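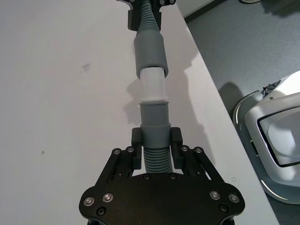 Ondness Laundry Room: things people ask

Most of what goes wrong in a shared laundry room is water going somewhere it wasn't invited. We have a page of rules on the wall, which has been up since January and which one person has read. The questions below are the ones that reach us instead. If yours concerns a hose, please learn the word for the smooth grey cuff on the end of the ribbed bit. It is "cuff", and "the end thing" has cost Pilar Farías several long phone calls.

How do I book a machine?
On the sheet by the door, in pen. You may hold up to 3 slots a week. Writing your name in pencil and then looking hurt does not count as a booking.

How long is a slot?
Almost two hours, the gap being there so you can get your things out before the next person arrives with theirs.

Someone has left their washing in the drum. May I move it?
Wait 14 minutes past the end of their slot, then put it in one of the baskets. Please don't fold it. Folding a stranger's pants is kind, but we've had letters.

Can I bring my own washing machine?
No. This has been asked five times, always by the same flat.

Which powder should I use?
Whatever you like, in the amount printed on the packet. The Iturra block went through a spell of using a mugful per load and their floor was very clean for a week, as was part of the car park.

The dryer has stopped and my clothes are still damp.
Clean the lint filter. If you have cleaned the lint filter, clean it properly. After that, ring Aldana Arancibia, who will ask whether you've cleaned the lint filter.

Is dyeing allowed?
Not since the Torkurance Road bed sheets. The owner has come to like mauve, but it took a while.

What are the opening hours?
Seven in the morning until ten at night. The spin cycle carries through the wall to flat five, where they go to bed early and write well.

I've lost a sock.
Try the tin on the windowsill. We can't promise yours, but there are some good ones in there - mostly left feet, as far as anyone can tell with socks.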